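June 20, 2023
Posted by Mousavi, Dosgate workshop notebook

Back on the bagging job today, and I finally got around to sorting the crate of kitchen odds and ends, so most of the morning went on the floor with a marker and a roll of tape (my knees are not speaking to me). The bags are the Peltis ones, the thin kind that come 99 to a roll and cling to everything, including my sleeve. I like them for this work anyway. They crumple differently every time, and you can still make out the color of whatever's inside, so checking a layout goes fast.

Plates next. I'd been using plain white ones since January and they were dull to look at and slid all over the place. The red flower-shaped one is so much nicer! It's plastic, with a petal edge and the gold double-happiness sign in the middle, like something off a wedding table. I want a second one the same if Greltau still has them — put it on the list with the tape.

Spent a while fussing over where the bag should lie. Flat and neat looked wrong, like a store shelf. Letting it sprawl, with a corner riding up on the plate, is much closer to what my own counter looks like after shopping. Red thing up near the top of the bag, orange thing lower down, and the peach cylinder half tucked under the edge on the left. I kept the little round red one well away from the rest.

Also wiped the floor and the wall tiles before starting. The marbled pattern hides crumbs horribly well, so go over it twice, whoever is on next.

Layout 59, as left at lunch:
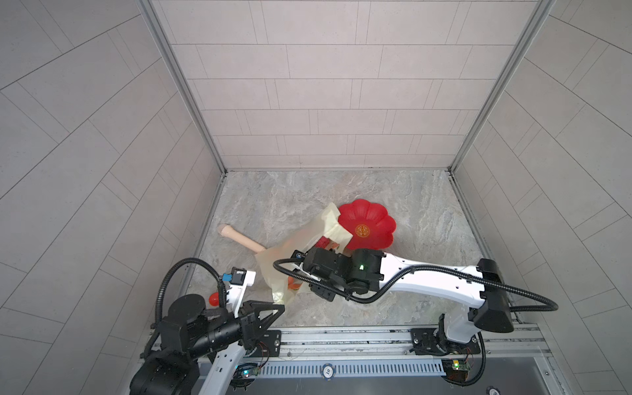 Still to do

Finish labeling the crate, 2 shelves to go. Order bags before the roll runs out, and ask Greltau about the plate. Try the next layout with the bag folded over once and the plate farther left — I'll sketch it first this time.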